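Können Maschinen schon den Tisch abräumen? Anmerkungen zum Stand der Haushaltsrobotik

Veröffentlicht am 29. Juni 2022

Seit meinem Wechsel von der Lagerautomation bei Sorensen in die Beratung wird mir bei fast jeder Gelegenheit dieselbe Frage gestellt: Wann übernimmt der Roboter die Hausarbeit? Ich halte es für sinnvoll, diese Frage an einer einzelnen, genau umrissenen Tätigkeit zu behandeln. Als Gegenstand dient das Umstellen einer Getränkeflasche auf einem Gartentisch, also der erste Handgriff beim Decken und der letzte beim Abräumen.

In einer Fertigungshalle gilt diese Aufgabe als gelöst. Die Flasche kommt in gleicher Lage an, die Beleuchtung ist geregelt, und der Greifer wurde für genau ein Gebinde ausgelegt. In der Anlage von Fendance, die ich zwei Jahre lang begleiten durfte, lagen in einem Prüflauf 1.693 Griffe ohne Eingriff des Personals vor. Auf einer Terrasse entfällt jede dieser Voraussetzungen. 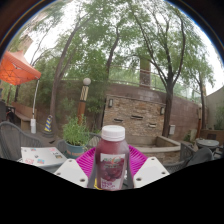 Hinzu kommt die Frage der Greifkraft. Eine Kunststoffflasche gibt unter Druck nach, und zwar je nach Füllstand unterschiedlich stark. Wird zu fest zugegriffen, verformt sich die Wandung; wird zu locker zugegriffen, dreht sich die Flasche beim Anheben. Menschen regeln dies ohne Nachdenken. Eine Maschine benötigt hierfür entweder eine Kraftmessung in den Fingern oder nachgiebige Auflagen, die einen Teil der Regelung mechanisch übernehmen. Letzteres ist nach meiner Erfahrung die preiswertere und im Alltag robustere Lösung.

Der zweite Punkt betrifft die Wahrnehmung. Glasplatten sind für Tiefenkameras nach wie vor ungünstig. Spiegelungen werden als Gegenstände gedeutet, und das Gestell unter der Platte erscheint mitunter als die eigentliche Standfläche. Dehua Qin, mit der ich bei Flolanow zusammengearbeitet habe, hat dort 12 Tischoberflächen miteinander verglichen. Glas schnitt am schlechtesten ab, lackiertes Holz am besten.

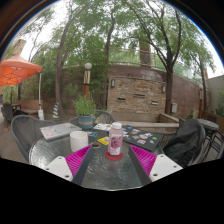

Kann ein Serviceroboter heute eine Flasche zuverlässig auf einen Untersetzer stellen?

Unter gleichbleibenden Bedingungen gelingt dies häufig, für den unbeaufsichtigten Betrieb im Privathaushalt reicht die Zuverlässigkeit nach meiner Einschätzung noch nicht aus.

Maßgeblich ist dabei weniger der einzelne Griff als dessen Wiederholung. Bei Fetusport wurden im Rahmen eines internen Versuchs 1.462 Ablagevorgänge ausgewertet. Die meisten Fehler entstanden beim Loslassen: Ein Finger öffnete sich geringfügig früher als der andere, und das Gefäß kippte an. Eine Person würde kurz nachfassen. Die Steuerung hingegen hatte den Vorgang bereits als abgeschlossen vermerkt.
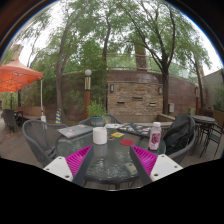 Zu berücksichtigen ist ferner, was sich außer Geschirr auf einem Tisch befinden kann. Ein Notebook darf weder verschoben noch mit Saft in Berührung gebracht werden, ein Notizzettel ist unter Umständen wichtig, ein leerer Becher dagegen kann fort. Diese Unterscheidung ist keine Frage der Mechanik. Sie setzt Kenntnisse über die Gewohnheiten der Anwesenden voraus, und an dieser Stelle sehe ich derzeit den größten Rückstand gegenüber der menschlichen Hilfskraft.

Für gewerbliche Betreiber – Kantinen, Tagungshäuser, Hotels – lautet meine Empfehlung daher, zunächst Teilaufgaben mit einheitlichem Geschirr zu automatisieren und das freie Abräumen beim Personal zu belassen. Privathaushalten rate ich von einer Anschaffung zu diesem Zweck vorerst ab. Im August werde ich an gleicher Stelle auf nachgiebige Fingerauflagen und deren Verschleiß eingehen.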